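I bought the Flistard clothes rack in December to test the draft rules our group wants to use for household robots that put furniture together. It's a cheap black metal frame that comes in tubes, so there are plenty of joints to get wrong.

The sheet in the box is two pages and assumes you can see and feel every joint. Our draft, written mostly by Precious Radebe, asks for a stop after each joint and a set distance from walls — 30 centimeters.
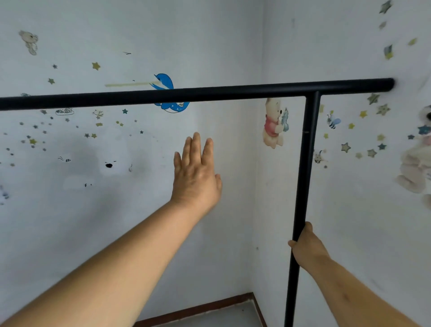
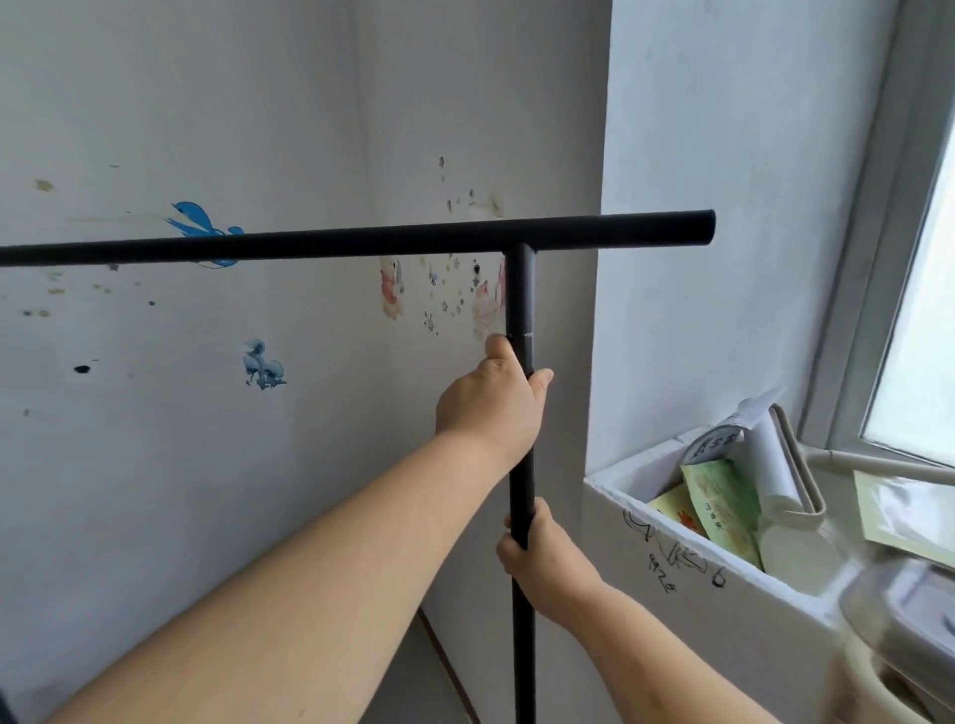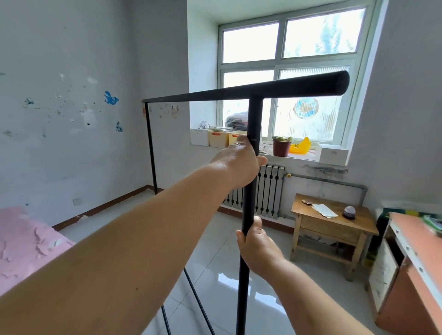
I'd keep the stop rule. It's slow, but it gives a person time to check a joint before the next one goes on. The wall distance is harder. In a small bedroom it rules out most of the floor, and Tshepo Ngubane wants it cut to 16. I'd allow that at low speed only.

As a rack, it's fine for shirts and light coats. As a test piece it's better than the Rultberg shelf we used before, which has too few steps. The sheet needs a torque figure and a load limit for the top bar. I've written to Flistard asking for both.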